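A Morning Among the Jeans: the Cedholm Open Day at Brurkville

2020-11-19

I'd been meaning to go to the Cedholm open day for years, and every year I either forgot to book or the places had gone by the time I looked. So when the email came round I sat up with my tea and clicked the moment booking opened, and I got one of 80 places for the morning session. Very pleased with myself!

Cedholm, if you haven't come across them, take in old clothes and leather bits, sort them, mend what can be mended and sell them on. They're in the old dye works at the far end of Brurkville, behind the bus depot. I took the number 7 from the station and then walked the wrong way round the building (the sign for the entrance faces the river, so if you come from the bus stop you get the back of it). I still had time for a coffee from the urn, which was weak, and a cheese scone, which was excellent.

They let us in small groups. First stop was the sorting hall, long and chilly with a lovely high roof. Everything that arrives gets tipped out, shaken and put into one of the big trolleys, and the trolleys go off to different rooms. I could have stayed there all morning. There was a whole rail of waxed coats, and a box of scarves I had to be steered away from. They get through roughly 200 kilos on a busy morning, we were told, and I can believe it after seeing the state of the loading bay.

Then came the mending room, which smelled of steam and wool. I learned that you should darn a sock before the hole opens and not after, so that's most of my drawer past saving. They use Sistow thread for nearly everything because it doesn't fray in the needle, and I bought 2 reels at the end, one navy and one a sort of mustard that I have no plan for at all.

The part I'd really come for was denim and leather. I've a soft spot for old jeans, and I like a belt that has been worn until it goes patchy. The tables in there are covered in big sheets of plain cardboard, and I wish I'd thought of that for my own sewing table. Jeans get laid out flat, legs straight, so you can look properly at the seams and the fading. They leave a belt in the loops while they do it if it came in with one, and I was glad of that, as the two do look right together. There was crochet on the go in there too, lovely nubbly stuff, and it went surprisingly well next to the leather.
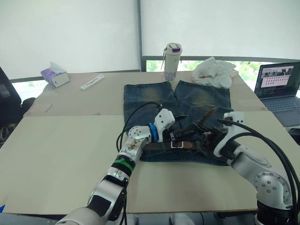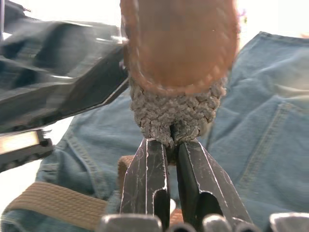

Denim and leather at Cedholm: the jeans with their brown belt in the first, and grey crochet against stitched brown leather in the second.

I fell for those jeans a bit. The whiskering across the thighs has gone a yellowy tan, the sort of fade people pay silly money for in shops, and the rest is still a good strong blue. And the belt! Darker and lighter brown all along it, with a plain silver buckle. I asked whether they'd be in the shop later and got a shrug and a smile.

The crochet I want to copy. Tight little bumpy rows in grey, fitted snugly round the leather, and I think I could manage something like it with a small hook and a lot of patience. I've got half a ball of grey left over from a hat I started in May and never finished.

Lunch was soup in the canteen, lentil or tomato. I had the lentil and then, I'm afraid, a bit of the tomato. The shop is through a curtain at the back, and it gets packed, so leave your big bag in the cloakroom or you'll be knocking hangers down like I was. Prices are fair. I came away with the thread, a Jitaru shirt with one button missing and a tin of leather balm I've already used on my boots.

If you go, wear layers, bring cash for the scones and ask to see the button drawers, as they're not on the tour and they're wonderful. The last bus back is earlier than you'd think. I caught it with my shirt under my arm and crumbs all down my coat.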